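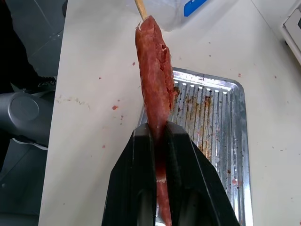 Skewer in the gripper, from the wrist camera.

Long one today, and I smell like a butcher shop! We finally ran the grip force comparison on the minced meat skewers, 80 picks with the old fixed setting and 80 with the new one Kjell Ekström wrote, where the fingers close in small steps and stop once the push back levels off. (He calls it Sultana. I've given up asking.) The fixed setting tore or dropped almost a third of them. The stepped one did a lot better, but it's slow, and it still has trouble when the meat has a crack down the side, like the one in the picture. I think we should log cracked ones separately, Kjell thinks that's cheating, so we argued about it over coffee.

Foststead wants 200 picks per setting before they'll look at a chart, so more mince tomorrow. Also need to scrub that tray and the table, there are red spots everywhere. Dinner was toast. I could not face meatballs.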